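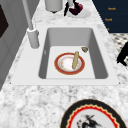

Itska is a water spirit in the folk belief of the Plallwood valley. In the stories she is the owner of all the springs above the town of Gadport, and the families of the valley count her as the mother of their line. The name is used also for the spring feast in her honor and for the largest of the springs, which lies under a limestone wall at the upper end of the valley.

Name

The meaning of the name is not certain. In the valley dialect the word "its" means a narrow place where water comes out, and the ending "-ka" is common in the names of female animals. From this the name is usually explained as "she of the spring mouth." Another explanation connects it with an old word for otter. Both are found in the older writings on the valley, and the second one is preferred in Gadport, where the otter stands on the town seal.

The legend

In the most widely told version, the valley was once dry and Itska lived alone inside the mountain, in the shape of a long grey otter with the hands of a woman. A ferryman from Dunbar, the village on the lower river, had lost his boat in a flood and walked upstream for 30 days to look for it. He found it at last inside a cave, where Itska was sleeping in it. He did not wake her, but sat down at the entrance and waited. When she woke she asked what he wanted for his patience. He asked only for the boat. She gave it to him on the condition that he should take her in it as far as the water would go.

Because there was no water in the valley, Itska struck the rock with her tail, and the springs opened. The boat came to rest on the flat land where Plallwood stands today. The two were married there and had many children, and from these children the first families of the valley are said to come.

The end of the story is told in different ways. In Plallwood, Itska returns to the mountain after her husband dies, and the spring becomes weak each year in the month of his death, which is February. In Gadport she leaves much earlier, on the night when he breaks a promise not to look at her while she bathes. The Dunbar version has no marriage at all. There the ferryman receives the boat and goes home, and the children belong to Itska alone. It is the shortest of the three and may be the oldest, but this can not be proved from the written sources.

Customs

The feast of Itska is held on the last Sunday of February, when the water is low. The people of Plallwood walk to the spring before sunrise and carry a small boat made of willow bark. In the boat are put bread, salt and a piece of smoked fish. It is set on the water by the youngest married woman of the village, and it should pass the stone bridge without turning over. If it turns over, no wedding is held in the village until the hay is cut.

Some smaller customs are known from the whole valley. A person who drinks from a spring for the first time in the year leaves a few drops on the stone for the spirit. Whistling near the water is avoided. In older times a new well was not used until a child of the house had said the name of Itska into it, and this was still done in the upper farms 50 years ago.

In art

Images of Itska are few. The oldest is a carved beam from a mill in Gadport, now kept in the town hall, which shows an otter with two human hands holding on to the side of a boat. The beam was damaged in a fire and the head of the animal is missing. A painted version on the gable of the former Dunbar ferry house follows the same model, but adds a crown of reeds. Weavers in Plallwood use a pattern of wavy lines and small hooks which they call "Itska's fingers." It appears on belts and on the borders of shawls for brides.

Relation to other legends

Stories in which a people comes from the marriage of a man and a water being are known in many parts of the world. The valley legend shares with them the gift of land or water and the promise that is broken. The waiting at the cave is less common. In Plallwood it has given rise to a saying, "to sit the ferryman's day," which is used of a person who waits for something without complaining.

See also

Plallwood valley
Gadport town seal
Dunbar ferry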